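Session 5 notes: choosing a gripper for the wire loop task

Hi everyone. I've written these up fuller than usual, as half of you had the fire drill in the middle of my talk and the other half had the projector fan. Read them before lab and bring your own numbers along.

## Where we got to

Last time we had two arms in the simulator and a single job: take a ring by its handle and bring it along a bent wire from one post to the other without touching. You've probably played the fairground version. It's a lovely test for comparing hardware, as you can't fake it with brute force – a strong grip gets you nowhere if the wrist wobbles – and you score it by counting contacts, so we don't have to argue about what "smooth" means.

The green sleeves at the two ends of the wire are your safe zones. Touching a sleeve costs nothing. I know some of you have been starting the timer while the ring is still around the sleeve, and please don't! The clock starts when the ring moves over bare wire.

## The two grippers

We're comparing two models in the course files, and I'll use their folder names.

**Astivetti** is the parallel one. Two flat fingers, they close straight toward each other, done. On a flat-sided handle it sits beautifully, and once it's on, the handle hardly turns. What it hates is being a bit off when it closes. If you come in at an angle, it'll shove the handle over until the faces line up, and your ring goes with it.

**Luvetti** has curved fingers with a soft pad. It's much more forgiving on the way in, and I'd pick it any day for mugs and fruit. On this handle, though, the pad gives a little when you twist the wrist, so the ring lags behind the hand. You see it most on the shallow bends near the middle of the wire, where you're turning one way and then almost straight back.

I ran 1304 attempts over the break with the same path planner for both (my laptop did, I was eating soup). Of those, 563 finished with no contact at all. I'm not going to tell you how they split between the grippers, because that's your homework and the log is in the shared folder.

## Things that bit me

- Friction. The default value is far too generous and it makes every gripper look brilliant. Set it from the config file in the Dönmez folder before you compare anything.
- The handle's starting tilt. I left it fixed for my first batch and only learned how well Astivetti does at one angle. Vary it.
- Contact counting. One long scrape can show up as a whole string of short touches. Merge anything that happens inside the same short window, and write down which window you used.
- The ring itself. It's made of straight segments, so clearance changes slightly as it rolls around the wire. Small effect, but if you get odd contacts on a level stretch, look there first.

## Camera placement

Csenge Orbán asked after class if it matters where the camera goes when the controller reads joint positions anyway. For the controller, no. For you, very much. I spent an afternoon blaming Luvetti for a slip that was plain as day once I moved the view around to the side. Save at least two views of every failed run. A low one looking up past the posts is handy for judging the gap above the wire, and pretty useless for anything near the base, so pair it with a high one.

If you're in the learned-policy group the camera matters for the robot too. Keep its position fixed across both grippers, or you're comparing two things at once and you won't know which one you measured.

## For lab

Do at least 7 runs per gripper by hand before you touch the batch script. I mean it – you want a feel for how each one fails. Then run the batch, make one plot of contacts against handle tilt, and write me a page on which gripper you'd send to the Modville test bench and what you'd want to check once it's there. Real metal bends, real pads wear out, and none of that is in our model yet.

Pages go in the usual box by noon. Questions and grumbles can go under these notes, where I'll get to them in the evening.

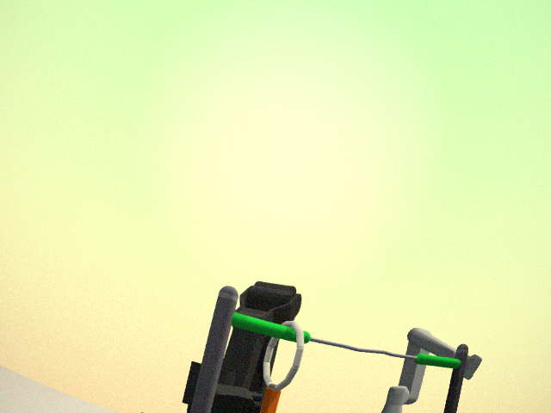

Faizal Liew: Can we try a third option, Astivetti with the Luvetti pads stuck on the flat fingers? I swapped the meshes last night and it closes fine at an angle, but I'm not sure what friction value to give the pads, and the Dönmez file only has one number for the whole hand.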